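Gorkville Work Talk > Warehouse and packing

Robot arm at the returns table, what changed for you?

yusri_t wrote:
I work in returns at the Husine store depot in Gorkville. In July we got a robot arm that picks mixed small goods from a table. Before, two of us did this by hand for the whole shift. Now I watch, I fix the difficult items, and I type the reasons in the system. My back is better. But I talk much less with my colleague, because she was moved to the loading side. Does somebody have the same experience?

okoth60 wrote:
Same at Stekham. Our target went from 60 items an hour to 169, and the pay stayed where it was. I would not call this better.

nafula_sang wrote:
I don't agree fully with okoth60. The target is a decision of the manager, the arm did not ask for it. In our place we had 20 minutes of training and then we were responsible for everything. That was my bigger problem.

okoth60 wrote:
The manager made that decision the same week the arm came. For me it is one thing.

yusri_t wrote:
Our target did not change until now, so maybe I am lucky. @nafula_sang, I had two days of training, and I still learn which goods need my attention. Flat things worry me more than boxes. A ruler or a paper leaflet is easy for my fingers, and I did not think about it before. With a snack bag I also stay close. I would like that they ask us before they choose which items go on the table, we know these goods for years.
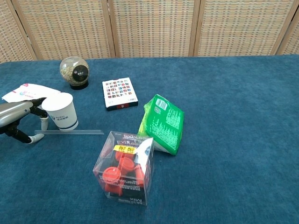
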